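Lumenta Smart Deadbolt: Three Months at My Front Door

Posted January 25, 2018

I bought the Lumenta because I kept locking myself out. My wife pointed out that a spare key under a flowerpot costs nothing, and we already own the flowerpot. I went ahead and spent 80 dollars.

Installation is supposed to take 40 minutes. Mine took an evening, mostly because the door turned out to be older than the idea of standard holes. The instructions are one folded sheet, and step 3 is printed twice in case you enjoyed it the first time.

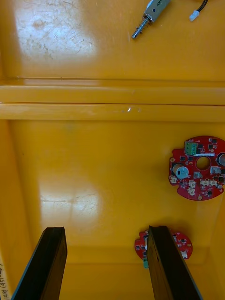 Once it was in, I have to say, the thing worked. You tap in a code, the bolt slides back with a small self-important clunk, and you're home. The keypad lights up nicely at night. It also lights up when a truck goes by, so our porch has become a sort of neighborhood disco.

The app is where my patience wore thin. It wants a password to let you change your password. It sends me a message every time the door opens, including when I'm the one opening it with both arms full of groceries. Turning this off means digging through a menu called Lifestyle.

Battery life is fine so far. Auto-lock is not. It has a mind of its own and a grudge against people taking out the trash in their socks. I learned this in the snow.
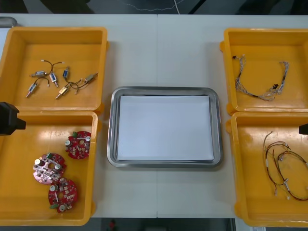 Kjell Wikström wrote in to say that the auto-lock delay can be stretched to 2 minutes if you hold down the star key while the door is open, and that he had his own sock incident before finding this out. I tried it and he's right. The folded sheet doesn't mention it, having used up the space on step 3.

Would I buy it again? Probably, on sale. The spare key is under the flowerpot.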